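Packing for a cold place from a warm one
Posted Oct 27, 2020

I started sorting winter clothes in August, which felt organised at the time. It is now well past August and I am still sorting winter clothes.
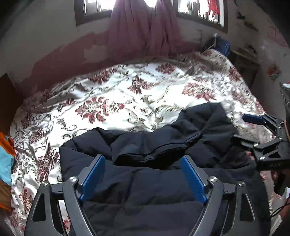 Puffer jackets are sold on how small they go. Mine is a Lemlow, and the label promised it would fit in its own pocket, a claim I've tested often and with poor results. Folding one is like folding a startled cat. I've settled on doing it on the bed, on top of the bedspread with the big red medallions, where a dark jacket at least has the decency to show up. The heap of other clothes gets shoved to the side until the jacket is dealt with.

My method, for what it's worth: zip it up, lay it flat, sleeves in, then fold from the hem and lean on it. The hood goes last. A hood has no natural resting position and will bunch up at the collar whatever you do.

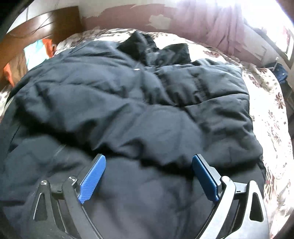

What it cost me
The jacket was $235 new. A Pirell compression bag was another $45, and it has a valve that whistles. I could have posted the lot to Pireck for less than the airline wants for a second bag, but I only worked that out after I'd paid the airline.

Socks next.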